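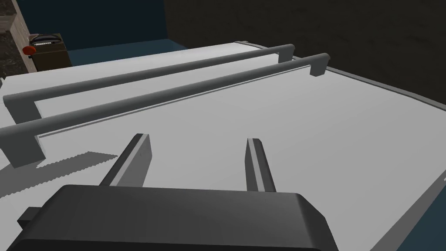 Fig. 5.1. White appliance panel with two long gray bar handles (computer rendering).

HOME ECONOMICS AND CONSUMER TECHNOLOGY
Unit 5: Heat transfer and temperature control in household ovens
Handout, revised 28/01/2026
Instructor: Keisha Marchetti
Lab sections: Faustine Lefèvre

Read before the lab. Sections 5.4 and 5.5 are examinable; the worked figures in 5.3 must be reproduced in the lab report with your own readings substituted.

5.1 Scope

Unit 4 covered cooktops. This unit deals with the closed cavity: an insulated box with a heat source, a door, a vent and some means of switching the heat source on and off. Steam ovens and microwave ovens are left for Unit 7. Gas ovens are mentioned only where they differ from electric ones in moisture or in cycling.

5.2 Three modes of transfer

Conduction occurs where food touches a pan and the pan touches a rack. It is slow through air and quick through metal. A dark, thick pan and a shiny, thin pan at the same setting will brown the base of a loaf differently, partly through conduction and partly through the way each absorbs radiation.

Convection is the movement of heated air. In an oven without a fan the air circulates by density difference alone, and the top of the cavity is normally warmer than the bottom. A fan reduces this difference and thins the layer of still air that sits against the surface of the food. The effect is a higher rate of heat transfer at the same air temperature, and for this reason recipes are often adjusted downward by 25°F for fan ovens.

Radiation comes from the elements and from the cavity walls. The net exchange depends on the fourth power of absolute temperature, so a small rise in wall temperature matters more at broiling settings than at baking settings. Foil shields radiation. It does little against convection unless it is sealed around the dish.

5.3 Energy used during preheating

The energy stored in the liner, racks and inner door is estimated from

Q = m c (T2 - T1)

where m is the mass of metal in kilograms, c its specific heat in kilojoules per kilogram kelvin, and T2 - T1 the temperature rise in kelvin.

Worked figures for the Skundholm bench oven: m = 18 kg, c = 0.46, starting temperature 20°C, final temperature 180°C. The rise is 160 K and Q = 1325 kJ, or 0.37 kWh. The bench meter recorded 1363 kJ over the same preheat. The difference, 38 kJ, is what reached the air, the insulation and the room, less any error in m.

The agreement is closer than it should be. Insulation is not included in m, and the liner does not reach a uniform temperature by the time the preheat signal sounds. Faustine Lefèvre weighed the racks and liner separately in September, but the inner door was taken from the parts sheet. Treat the 18 kg as a nominal value and state this in the report.

5.4 Thermostat behavior

A simple thermostat has two switching points, one above the setting and one below. The gap between them is the differential. Air temperature rises to the upper point, the element is switched off, the temperature continues to rise for a short time (overshoot), then falls to the lower point.
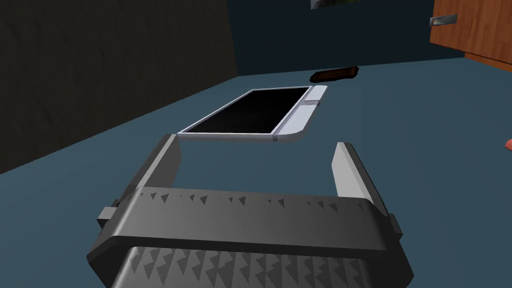
The length of a full cycle depends on the differential, the element power and the rate of loss through the walls and vent. A heavily insulated cavity shows a fast rise and a slow fall. An oven with a worn gasket shows a slower rise and a faster fall, and the element is on for a larger share of each cycle. That share is called the duty cycle:

duty cycle = time on / (time on + time off)

Readings for a full cycle must be taken between two identical events, for example from one switch-on to the next. Starting the clock at switch-on and stopping it at switch-off gives the on time only. This was the most common error in last year's reports.

Electronic controls sample a sensor at fixed intervals and may pulse the element well before the setting is reached. The result is less overshoot. The displayed temperature on such controls is usually averaged and should not be used as a measurement. Use the thermocouple.

5.5 Position of the sensor

The sensor reads the temperature at one point, commonly near the upper rear wall. The center of the middle rack may be warmer or cooler. Calibration offsets set by the user shift both switching points by the same amount and leave the differential unchanged. They cannot correct an uneven cavity.

A large roasting pan placed high in the cavity can hold cooler air around the sensor and lengthen the on time. A baking stone has a different effect: it adds mass, extends the preheat and smooths the cycle afterward.

5.6 Door opening

Opening the door replaces much of the hot air with room air. The heat held in the air itself is small compared with that held in the metal, so the air temperature recovers faster after a brief opening than the first reading suggests. Repeated openings also cool the liner, and recovery is then noticeably slower.

Lab procedure

1. Fix the thermocouple to the center of the middle rack. The junction must not touch metal.
2. Record the room temperature and the meter reading.
3. Set the oven to 180°C and start the timer.
4. Log the temperature every 30 seconds until four full cycles are complete.
5. Open the door fully for 15 seconds, close it and continue logging for ten minutes.
6. Record the final meter reading.

Groups at the Turora ovens use the external meter. Groups at the Halvorsen ovens read the built-in meter and multiply kWh by 3600 to obtain kJ.

Questions for the report

Calculate the duty cycle for each of the four cycles and comment on any drift.
Estimate the differential from your plot and mark both switching points.
Compare Q with the metered preheat energy, listing the assumptions made about m.

Reports are limited to four pages including plots. Submit them to Keisha Marchetti through the course page, with the raw log attached as a separate file.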